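Two Weeks with the Itarex Hands: My Photo Gallery

I've been wanting to get my own hands on a pair of these since December, and when Rasthorpe finally had a loaner set free I said yes before I'd even asked what shipping cost (a lot, as I found out later).

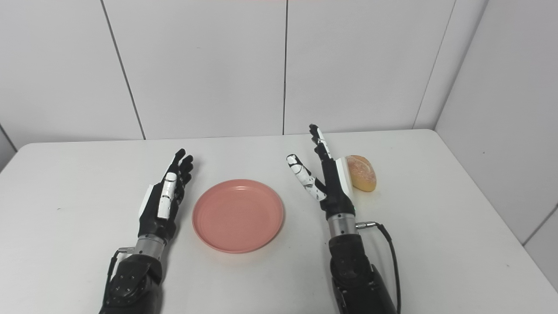 So, the Itarex kit. You get the pair, left and right, plus cables, a license for the teaching software and a printed manual that runs to 137 pages. I read maybe 40 of them. Fabian Bühler at Rasthorpe walked me through the rest on a call, and he was very patient with me, especially about the calibration routine, which I managed to skip twice.

Since this is a gallery and I do go on, I'll keep each bit short!

The table job
A bread roll and a pink plate, on a plain white table. I wanted something every reader has done at breakfast, and a roll is a sneaky test because the grip force matters so much. The factory setting is too strong for bread, in my opinion. Drop it to 15 percent in the software and work up from there.

The fingers
They spread wider than I expected, and I love that. The right hand in a big V, the left one up with its palm turned in toward the plate: both of those are poses I saved as presets, and saving one takes a single click. Renaming it afterward takes four menus. Please fix that, Itarex.

The looks
Mostly black with white pieces on some of the fingers. My friend Clotilde Langlois thinks they look like motorcycle gloves, and now I can't unsee it. I like that the screw holes on the forearm are out where you can see them, too. My last kit hid everything under glued caps and I broke two of them getting in.

The cables
My one real gripe. They're thin, they run outside the wrist, and I was forever checking them before a big turn. Shahzad Minhas, who runs the same kit over at Pomberg, uses soft cable wraps on his and swears by them. I've ordered some.

The numbers, for those who asked
I logged 627 practice grasps over the two weeks, mixing bread, cups and a sponge. Setup on the first evening ate three hours. By the second week I could go from cold start to first grasp before my coffee was done.

Would I buy them? For a small lab or a teaching room, yes, if you can live with the cables. For a home workshop like mine the price still stings, so the loaner goes back and I'll sulk for a bit. Next up on the bench is the Mwakyusa gripper, and Liesl Mayrhofer has already called dibs on trying it first.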